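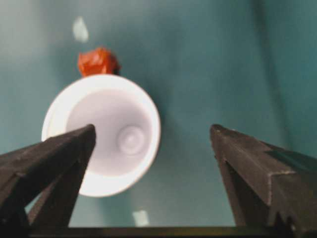

Wrist camera view, fingers open, with the white cup left of center.

I have been putting off writing about the Burnero fingers for most of April, mostly so I would not have to be rude about them. They cost 268 for the pair. The Musitz set I already had cost 50. You would expect to see where the extra money went, and after a long Sunday at the bench I still can't point to it.

The product page says "universal geometry for everyday objects." I have a problem with the word universal. These are stiff, angled fingers with pointed tips, and a pointed tip is great if what you are grabbing is flat-sided and sits exactly where you think it sits. A round cup is neither. Two narrow contact points on a curved wall give you a pivot, and a pivot is how you end up chasing a cup across the table.

The test was as dull as I could make it. Same arm, same Roussel controller, same closing speed, same white cup. I moved the cup a little between tries and put some clutter near it, like the crumpled red thing behind the rim in the picture. Every try had to end with the cup lifted, held and set back down upright. I logged 671 tries in all, split between the two sets as evenly as I had patience for.

The Burnero fingers won by 19 successful lifts. I know how that will look on somebody's slide, but I changed the Musitz pads halfway through and I don't trust a gap that small. Call it a tie.

Where they did differ was the camera. I was ready to blame the camera for everything, and I was partly right. With the fingers open, the left tip covers the lower left of the cup rim, and the tips are the part of the hand closest to what you want to see. If your software is looking for a full circle, it isn't getting one. The Musitz fingers are shorter and stay out of the way more. That matters to me a lot more than grip force, and it appears on neither spec sheet.

Silviu Pană wrote to me after my last post to say I should stop using the wrist view for the final approach and put a second camera off to the side. Maybe. He has a Sosport mount he likes. I have seen people add a second camera to fix the first one and then spend roughly a month lining up the two, so I'm not in a hurry – but I did ask him for the bracket drawings.

For now the Burnero pair stays on the arm, only so I can repeat the run with fresh pads on both sets. If the gap holds up I'll say so. I would still buy the cheap ones first.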